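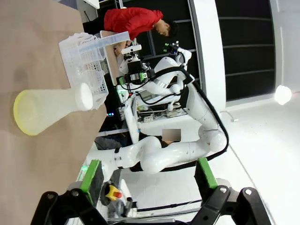
Guides > Two-arm cell > Recording and replay

Search the manual Search Clear

Mar 29, 2021, Drernard documentation group

Section 4. Recording a two-arm session

Use this section to record demonstrations for the Astitz method. It assumes both arms are mounted, powered and able to talk to the cell computer. If they are not, go back to Section 3.

The method learns from paired recordings. Each arm carries a camera at the wrist, and the two views are stored together with the joint positions and the gripper opening. The training program, Bevan, reads these files directly and will reject any session in which one of the two streams is missing.

4.1 Before you start

1. Check that the emergency stop can be reached from where you will be standing. Press it once with the arms at rest and confirm that both arms report a stop. Turn the button to release it.

2. Follow the cable along the outside of each arm from the gripper to the base. It should lie along the curve of the arm with enough slack at the elbow for a full bend. Re-clip it if it stands away from the arm.

3. Wipe both camera lenses with a dry cloth. Do not use spray cleaner near the connectors.

4. Check the bolts on the gripper brackets. They should be finger tight plus a quarter turn. A bracket that has moved will spoil the calibration, and the fault is hard to see in the recordings.

5. Start the recorder and wait for both camera windows to open. The picture from a wrist camera may be sideways on the screen. Leave it that way. Bevan expects the picture as the camera delivers it, and a session turned by hand will not match the rest of the set.

Caution: Keep your head and hands out of the reach of both arms whenever the motors are enabled. Set the cell to Hold before leaning over the table to place or move an object.

4.2 Calibrating the pair

Calibration tells the recorder where each camera sits in relation to its own gripper, and where the two arm bases sit in relation to each other. Repeat it after any change to a bracket, camera or base.

1. Clear the table and fix the calibration card flat in the middle.

2. Choose Calibrate, then Left arm. Guide the arm by hand to each of the 18 poses shown on the screen. Hold still until the tone sounds.

3. Repeat for the right arm.

4. Choose Join. The program works out the distance between the bases and shows an error value in green or red. If it is red, repeat step 2 with the card closer to the arm that gave the larger error.

Note: The gripper fingers should stay in view at the edges of the picture during calibration. Early versions of the method masked them out. We found that the trained policy closed on objects more reliably with the fingers left in, and the mask has been removed from the program.

4.3 Setting out the objects

The standard set has four kinds of object: something clear or frosted, something with holes or slots, a box-shaped container, and a flat board. Clear and frosted plastic is included on purpose. Depth readings on these materials are poor, and the method is meant to work from the colour views alone.

1. Set the cell to Hold.

2. Place the objects on the tabletop by eye. Do not use marks or a grid. Spread them out so that each arm can reach at least two of them.

3. Lay long or narrow objects on their side in some sessions and stand them up in others. Vary the way the open end faces.

4. Put at least one object near the far edge of the table. Recordings with everything in the middle gave a policy that stopped short when it had to reach.

5. Step back and release Hold.

People may appear in the wrist views while objects are being set out. The recorder does not start saving until Hold is released, but the preview is live, so anyone working at the cell should be told this beforehand.

4.4 Recording

1. Type a session name. Use letters and numbers only.

2. Press Record and carry out the task with the hand controllers. Move at an even pace. Pauses of more than a few seconds are trimmed by Bevan and can leave a jump in the arm path.

3. Press Stop when both grippers are open and clear of the objects.

4. Mark the session Good, Poor or Discard. Poor sessions are kept and used for the failure model described in Section 6.

5. Change the layout before the next session.

Bright lamps within view of a wrist camera can make the exposure swing as the arm turns. Lock the exposure under Camera > Manual before the first session of the day, and do not change it until the last one is finished.

4.5 How many sessions are needed

In our trials on the Bornar sorting task, the policy trained on about 1000 sessions placed the object correctly in 61 per cent of attempts with one wrist view. Adding the second arm's view improved placing on clear objects and made little difference on the board. The full table is in Appendix B. Results after the May software update will be given separately, as the gripper timing has changed.

If the disk fills during a session, that session is lost and must be recorded again. Files already marked are safe. Copy them to the store before clearing space, and check that the session count on the store agrees with the count in the recorder.

Next: Section 5. Training and checking a policy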